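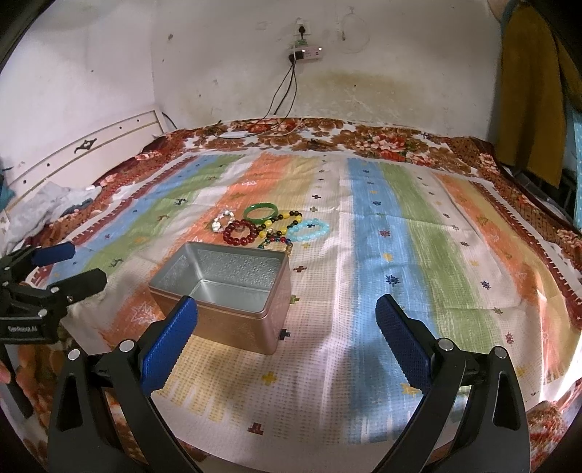 Bracelets, a green bangle and an open tin on a striped bedspread.

Bemby kicks off its October bracelet sort-out – and you can do it on your bed

For release Friday

Hi, I'm Iona Galbraith, and I run Bemby, a small business that helps people get their jewelry in order. I started it after I spent most of a morning hunting for one bracelet and found it in a coat I hadn't worn since spring. All through October we're running the Bemby Tin Month, and I'd love for your readers to join in!

The idea is small on purpose. You find one tin, you spread out your bracelets where you can see them, and you decide which ones get to live in the tin. I like doing it on a bed (beads roll off tables, and I am too old to crawl under furniture). A bedspread with a bit of texture is even better. Set a timer for 30 minutes and stop when it rings, even if you're in the middle of something.

We tried the whole thing out first with people in Nisbet, where 63 households signed up, which was a lot more than I'd planned tea for. Over 5 in every 10 told us they'd found something they thought was gone for good. One woman found her grandmother's bangle in a button jar and called me from her kitchen to tell me. I still get a little teary about that one. 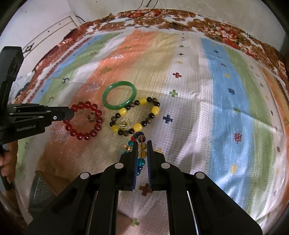 Red beads with a ring inside the loop, a green jade bangle, and a yellow and black bracelet.

I get asked about rings a lot. Please don't let them wander off on their own! While you're sorting, lay a ring inside the loop of a bracelet and it'll stay where you can find it. Charms can go the same way. Smooth bangles I put in the tin first, down at the bottom, and the beaded pieces go on top – fasten any clasps before you do, or you'll be untangling until supper. If an elastic feels tired, set that bracelet aside for restringing and don't wear it to anything important.

You don't have to buy a thing from us. A cookie tin is great. If you'd like some company, though, we're holding three drop-in evenings at the Nusell reading room, starting at 6:30 p.m. Bring your bracelets, bring a tin, and bring a towel to lay them out on. Our friends at Prorer will be there restringing simple beaded bracelets for free while their cord lasts, so come early if you've got a broken one.

Seats are free, but please put your name down at the Nusell front desk so we know how many chairs to set out. Reporters are very welcome, and I'm happy to talk by phone most mornings before ten.

Press contact: Iona Galbraith, Bemby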